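Home Opinion Food Towns Letters

We use cookies to remember your reading preferences. Accept or manage.

In defense of sitting down with your coffee

3 min read

I have been carrying my coffee around for most of my grown life, and I would like to say a few kind words for staying put with it instead.
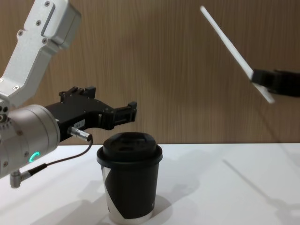 CLEVHAM, February — The bakery on my corner took out its last little table this winter to make room for a pickup shelf, and I took it harder than a person probably should. It was a wobbly thing with a folded napkin under one leg, and I must have read half the library's mysteries at it over the years. (I also spilled on a few of them, for which I'm sorry.)

I understand the arithmetic, I do. Rent is rent, and a customer who lingers over one small coffee isn't paying for the window she's looking out of. Still, when I visit my cousins in Skistow, where the old Gornetti lunch counter keeps its stools, I notice that I come away knowing things — whose roof leaked, which road is closed, who could use a casserole. I have never once learned any of that while walking to my car.

So my suggestion is a small one. Next Sunday, ask for a mug if they have mugs, and if they don't, take the lid off and find a bench or a ledge and stay until you reach the bottom.

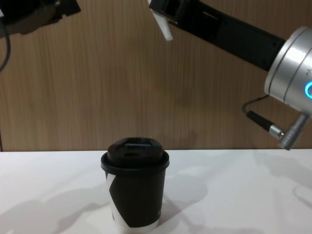

Teoh wrote to me after I aired some of this in the newsletter, saying that it's all very well for people with a free morning, but on a bus schedule the walking coffee is the only quiet there is. I've thought about that a good deal, and I think it's fair. Ten minutes is a lot to ask of some mornings. I'd still like there to be a chair.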